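Learning to Cut My Own Sewing Patterns

It is November and the light in my apartment is gone by five, so I moved the big table under the lamp and started again with paper.

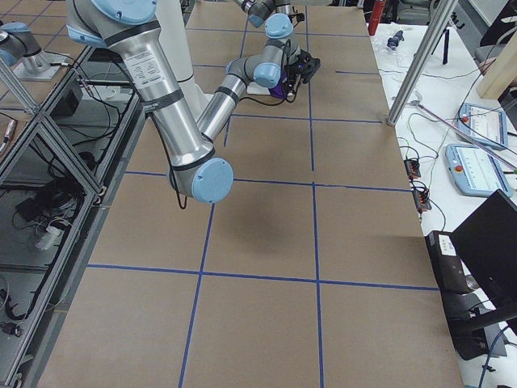
Photo: Tranero

I have been sewing for some years, but always from patterns that I bought. You open the envelope, you unfold the thin sheet, you find your size, and you follow the line. It is a comfortable way to work and I have no complaint about it. But I have one shoulder lower than the other, and long arms, and every jacket I made came out a little wrong in the same places. I fixed them afterward with pins and patience. Last winter I decided that I would like to draw the pattern myself, from my own measurements.

The book I use is an old one from Aebischer, which I found in a box outside a shop that was closing. The drawings are very clear, the text is less clear, and the measurements are in centimeters, which suits me. It was printed for people who already worked in the trade, so it does not stop to explain. For example, it says "reduce the dart as usual" and then continues to the collar. I spent a whole evening with "as usual."

What I learned first is that paper matters more than I believed. I began with the back side of gift wrap. It was too shiny for my pencil and it rolled itself up every time I lifted my hand. Then I tried newspaper, and my fingers became black and so did my fabric. Now I buy plain brown packing paper on a big roll. It is cheap, it lies flat after one night under some books, and a soft pencil shows well on it. When the line is wrong I can erase it two or three times before the surface becomes hairy.

The second thing is to keep the paper from moving. In my first bodice the front was longer than the back by almost a finger, and I looked for the mistake in my numbers for a long time. The numbers were correct. The sheet had turned a little while I was drawing, and my straight line was not square to the edge anymore. Now I tape the corners down before I draw anything, and I check the angle with a big triangle from a school supply store. Ordinary painter's tape is fine. It comes off the table without leaving glue, if you do not leave it there for a month. (I left it there for a month once.)

About the cloth. For test versions I use old bed sheets, and when I have no more old bed sheets I buy the cheapest cotton I can find. The test version is the part I wanted to skip, and I think most people want to skip it. It is a full day of work for something you will not wear. But with the test version on, I could see at once that the armhole was cut too deep. I could draw on the cotton with a marker, right on my body, and carry the new line back to the paper. After 2 of these the jacket block was good. The sleeve needed more, and I am still not in love with it.

For the real jacket I used a wool from Skivimum, dark green, a little rough. I was afraid to cut it. I pressed it, I laid out the pieces, I moved them to save cloth, I moved them back because the direction of the nap was wrong, and then I made tea. In the end I cut it early in the morning, before I was awake enough to be nervous. The pieces are now hanging on the back of a chair, with the seams basted in white thread. The lower shoulder sits where it should. I have put it on perhaps more often than necessary.

There is still the lining to do. I have a silvery gray lining fabric from Erker that has waited in the closet since I thought I would make a dress, and I believe there is enough of it if I make the sleeves in another color. I also have to decide about pockets. The book shows 5 kinds of pockets and says that each is simple, and by now I know what this book means by simple. I will probably take the patch pocket and sew it slowly.

If you also draw your own patterns, please write me how you store them. Mine are rolled in a tall basket beside the door, and when I need the back piece I must open every roll to find it. I thought of writing the name on the outside, but then I would have to unroll them all to know which is which, and I keep leaving this for another evening.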